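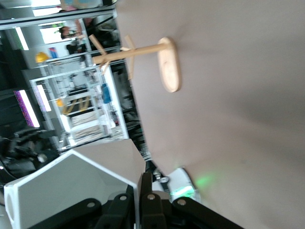

Caring for Wooden Kitchenware
Posted by Shona Purves, September 12, 2021

Most bare wood in a kitchen goes wrong for the same reason. It gets wet on one side, dries on the other, and moves. Boards cup, spoon handles go furry and mug trees start to lean. None of it takes much putting right if you catch it early.

Washing

Use hot water, a drop of washing-up liquid and a soft brush. Wash both faces of a board even if you only used one. Don't leave anything wooden in the bowl while you do the rest of the dishes, and keep it out of the dishwasher altogether. Dry with a tea towel, then stand the piece on its edge until the morning. A board laid flat on a worktop stays damp underneath.

Stains and smells

For onion and garlic, scatter coarse salt over the surface, rub it in with half a lemon, leave it for 5 minutes and rinse. Beetroot and turmeric are harder. The lemon will lighten them and sunlight does a bit more, but a turmeric mark on pale wood usually has to be sanded out. Tea rings on the base of a mug tree come off with bicarbonate of soda mixed to a paste. Wipe the paste away with a damp cloth before it sets.

Furry surfaces

When wood feels rough after washing, the grain has lifted. Wet it on purpose, let it dry fully and sand with 240 grit, going along the grain. Do this twice. On round handles and pegs, tear the paper into narrow strips and pull it back and forth as if you were polishing a shoe.

Oiling

Food-safe mineral oil is the easiest. It has no smell and it doesn't go rancid, as olive oil and sunflower oil can. Warm the bottle in a jug of hot water, wipe on a thin coat, wait 20 minutes and rub off whatever is left. New boards want 2 coats a day apart. After that, oil when the wood looks dull and chalky. In our kitchen at Telham that comes to every couple of months for the bread board and once a year, in March, for everything else.

Raw linseed oil also works but takes days to dry. Don't use boiled linseed from the paint shelf, as many tins contain metal driers. Spread oily linseed rags out flat outdoors to dry before binning them. Left in a heap they can heat up and catch fire.

Loose pegs and wobbly stems

Pull the peg out and scrape off the old glue from both the peg and the hole. Fresh glue won't grip on top of old. If the fit is close, a smear of waterproof wood glue is enough. If it rattles, wrap a thin shaving round the end of the peg and try again. Leave it overnight before hanging anything on it.

A stem that rocks in its base may be held by a screw from underneath. Check there first, under the felt if there is any. If the screw turns without tightening, pack the hole with glue and a matchstick, snap it off flush, and drive the screw back in once the glue has set.

Small cracks

Hairline cracks in a spoon or a rolling pin can be left alone if you keep the wood oiled. Throw out a chopping board once the crack is wide enough to hold crumbs. Cracks in a salad bowl can be filled with beeswax, melted and pressed in with a warm knife, but the bowl must not go near hot water afterwards.

Next month: sharpening kitchen scissors.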